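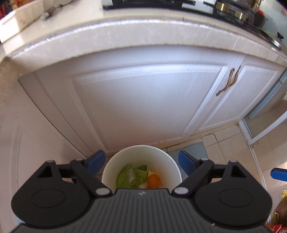 Higinio Figueroa pregunta si el receptor Aidoo sirve para visitas a pie por cascos históricos con calles estrechas, donde el grupo se estira y el guía queda detrás de una esquina. Sirve, con las limitaciones de alcance que se indican más adelante.

19/09/2019 – Redacción técnica de Busel

Aidoo es un sistema de radioguía para visitas culturales en grupo. Se compone de un emisor de solapa para el guía y de receptores individuales con auricular de un solo oído. El auricular deja libre el otro oído, requisito habitual en recorridos con tráfico abierto.

Alcance: 100 metros en campo abierto. En calles con muros de piedra y en interiores abovedados la señal se degrada antes – conviene hacer una prueba en el propio itinerario. Las criptas y los patios con doble cierre son los puntos más desfavorables.

Canales: 9, seleccionables desde el emisor. Los receptores se sincronizan al encenderlos junto a él. Si coinciden varios grupos en la misma plaza, cada guía debe trabajar en un canal distinto.

Autonomía: nueve horas el receptor, cinco el emisor con micrófono activo. La batería es interna y se carga en la maleta Skindholm, que se pide por separado. El emisor se carga también por cable.

Protección: carcasa resistente a salpicaduras. No es sumergible. Tras una visita con lluvia, secar los contactos antes de colocar el equipo en la maleta.

Higiene: las almohadillas son de la serie Lastix y se sustituyen sin herramientas. Los auriculares de modelos anteriores no encajan en el conector actual.

Garantía: 2 años para emisor y receptores. Almohadillas y cordones quedan excluidos.

Última actualización: septiembre

Comentarios

Marta: ¿La maleta admite emisor y receptores a la vez?

Busel: Sí. El emisor ocupa el hueco lateral.

Guía_sur: Lo usamos en la catedral y en la muralla. En la muralla, bien. En el claustro se corta al pasar a la sala capitular.

Andrés P.: Faltaría indicar el peso del receptor. Con cordón fino se nota al final del recorrido.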